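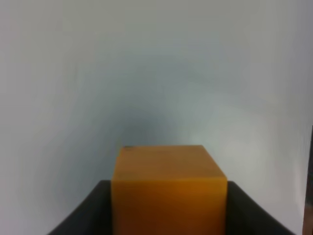 Stellen block, amber orange. Smooth face, softly rounded edges.

Stellen Solid Color Block – Amber Orange

Item 215
Sold singly or in the two-block pack
In stock, ships from the Howlader warehouse

Plain cube, one color all the way through. No print, no letters, no numbers, no logo. Made for sorting trays, stacking work, color matching, classroom shelves, window displays, whatever you need a plain block for. We sell a lot of these to preschools and a surprising number to people who set up shop windows.

The color
Amber orange, on the mustard side. Not the bright traffic-cone orange, that one is the Skalex range and it's a different page. Top looks yellower under a ceiling light and the sides go deeper and warmer. Same block, same color, just how it takes light. If you're matching to a wall or a fabric please order a single first and look at it in your own room. Screens are no help with orange.

Surface and edges
Smooth to the hand. Edges are softened, no sharp corners. Blocks are cast and finished by hand so you will get faint streaks, small changes in tone, now and then a little dark mark or a nick near a corner. Some have a slight step along one top edge where the mold closes. We don't count any of those as faults. Cracks, yes. A face that rocks on a flat table, yes. Send those back.

If you need clean ones for display write "display pick" in the order notes and Jasmina Hoxha will go thru the bin for you. No charge but adds a day.

Stacking
Flat faces, good for towers on a hard table. On carpet you'll get four or five high before it leans. Rounded edges mean there is a small groove where two blocks meet – looks nice in a row, catches crumbs at snack time. Wipe it out with a corner of cloth.

Cleaning
Damp cloth, drop of dish soap, dry right away. No bleach, it dulls the color. No dishwasher. Crayon comes off with a bit of cooking oil on a paper towel, then soap. Permanent marker mostly doesnt come off, sorry. Keep off radiators and sunny sills, orange fades slower than our blue but it does fade.

What's in the box
Single: 1 block, paper wrap, color card.
Pack: 2 blocks, same color, divided carton. For mixed colors order singles.
Evus sorting tray fits this size, sold seperately, see Trays.

Batch note
Current batch is 1,828 blocks, poured in November. Slightly warmer than the last one. If you're adding to an older set and want the closest match, tell us when you bought and we'll see whats left on the shelf. Next batch will be 2,000, same pigment, no date yet.

Orders for schools
Purchase orders welcome. Email the PO with the school name and a delivery contact, the contact matters, carriers keep turning up at locked doors. Tanvir Paul handles school accounts. Bulk cartons go out on a pallet if you order enough, he'll tell you before anything is charged.

Returns
Thirty days, unused, in the carton. Return shipping is yours unless it's our mistake or the block is cracked. Photo of the crack is enough, don't mail it back.

Customer notes

Replaced the old painted ones in our toddler room. Paint used to chip everywhere. These just get wiped. One came with a brown speck by the corner, kids don't care and neither do I.
– Mwende Ondieki

Color is deeper than I expected from the web page, more honey than orange. Kept them. Wish the two-pack could be mixed.
– Snežana Dimitriou

Used six as risers in a jewelry window. Asked for display picks and they were very clean. Took longer than the extra day though, came Saturday.
– Saron Dinsa

Reply from the shop: Sorry Saron, that week got away from us. Display picks are back to one day.

Questions we get
Does it float – no idea, never tried, it isn't a bath toy.
Can I drill it – yes, slow speed, clamp it, but then it's not returnable.
Is there a half size – not in amber. Blue and gray only for now.
Gift wrap – no.

See also: Stellen Solid Color Block in blue, gray, leaf green. Evus sorting tray. Skalex bright range.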